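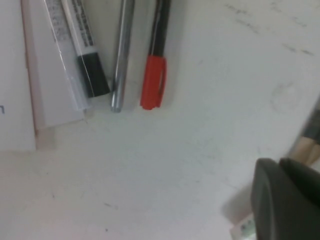

Fig. 1. Papers and writing instruments on a white tabletop.

Unit 3: Light levels at the desk
Notes by Macarena Iturra

Illuminance (E) is the luminous flux arriving at a surface per unit area. The unit is the lux: one lumen per square meter. It depends on the source, the distance and the angle of incidence, and is independent of the color of the surface.

For a point source of intensity I at distance d:

E = I cos(a) / d^2

where a is the angle between the incoming ray and the normal to the surface. Doubling d cuts E to one quarter.

In this course the design target for reading and writing is 500 lux, measured flat on the work surface. Take readings on a grid and report the mean and the minimum. Uniformity is the minimum divided by the mean.

Luminance (L) is what the eye responds to. For a matte surface of reflectance r:

L = r E / pi

White paper and a dark desktop under the same lamp therefore have equal E and very different L. Large differences next to the task slow the eye down.

Exercise 3.2
A lamp of 902 candela hangs 2 m above a desk. Find E directly below it and at a point where a = 20 degrees. In the second case d is no longer 2 m.

Reading for February: Dalgleish, chapter 4.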